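2019-04-21

Ilside restoration, reel two

Great session. Got through the whole second reel of Ilside and I'm more convinced than ever that this is the best cheap thriller that never got a proper release. The warehouse chase holds up even with the scratches! Whoever cut it knew exactly how long to stay on the guy running before going back to the car.

Scan came off the Pakard at 2K, no jumps at the gate this time. The fix was slowing the feed down for the first few feet after the splice. Leader is still brittle and I'd like to replace it before anyone threads this reel again. Cement splice at the head of the dock scene was lifting on one side, so I redid it with tape and wrote it on the can.

Dirt pass next. Ran the automatic cleanup at the medium setting and it ate the rain. All of it - the alley shot looked like a dry night with people squinting for no reason. Turned it down to low and did the rest by hand. There are 321 frames in that shot and I touched every one, and it was worth it, you can see the drops hit his hat brim now.

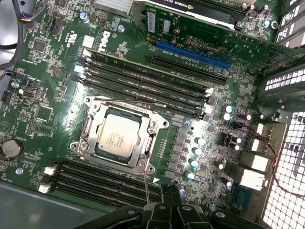
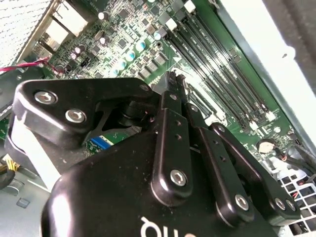 Color: the reel has gone pink, same as reel one, but the blue layer is in better shape than I expected. Started from the reel one grade and backed off the green in the shadows. The night exteriors came up beautifully. The diner interior is still fighting me. If I get the skin right the counter goes gray, and if I get the counter right everybody looks seasick. Left two versions in the Najjar folder, marked A and B. I lean B. Please look at them on the big monitor and not on a laptop.

Sound is the happy surprise. The optical track on this print is much cleaner than the one we used for the trailer. Some hiss under the phone call, a thump at each changeover, and that's it. I could make out the radio in the background of the motel scene for the first time, and it's giving the weather report for the storm that shows up in the last act! I've seen this movie over 20 times and never caught it. Went back and played it again just to grin at it.

Still missing: the end of the bridge fight. Our print jumps straight from the railing to the wet coat on the hook. The Printon print is supposed to be longer there, going by the footage written on their inventory sheet, but it's also the one with the vinegar smell, so it should be scanned soon if we're going to use it at all. Asked for a loan through October. No answer yet.

Small stuff

- Reel two goes back on the shelf tails out. I labeled it.
- The rewind bench squeaks again on the left side.
- File names: please use the underscore version. I found both kinds in the folder and spent too long sorting them.
- Subtitle timing for the harbor scene is two seconds late all the way through. Haven't touched it.

Next: reel three, which has the elevator scene. Check the perforations near the tail first, there's a note on the can about a tear. Then compare diner A and B again with fresh eyes, and

pull stills of the alley for the program notes.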